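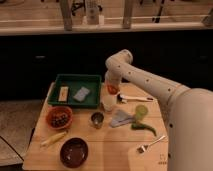
Figure 2. A crowded table of the kind discussed in Section 4.2. The green tray at the back holds a pale blue sponge and one other small item.

4.2 Does a tray make a table tidy?

Household advice tends to treat the tray as a cure for clutter. Okabe puts the claim most strongly: once a tray is on the table, loose things will find their way into it. We doubt this. In the table shown in Figure 2, the tray has plenty of bare floor left, while a cloth, a green chili pepper, a long-handled white utensil and several cups and bowls share the open surface. A single view cannot tell us how the table got that way, and we do not claim it does. It does show that free space in a tray and clutter beside it can exist together, which the strong form of the claim leaves little room for.

The household survey at Rastadstead gives the claim only weak support. Of the 800 households approached, 561 returned a usable form, and those who answered may well have been the tidier ones. Respondents were asked whether their table was "usually clear." Tambunan read this as a measure of tidiness. We read it as a measure of what people are willing to say about their tables, and the follow-up visits to 18 homes were too few to settle the matter.

There is also the question of what counts as out of place. Food and cleaning things are often sorted into separate groups in coding schemes, including our own, yet a cloth next to a pepper may be perfectly sensible while someone is cooking. Gunnlaugsson coded any such pairing as disorder. We kept her codes so that our results could be compared with hers, but we would not defend them.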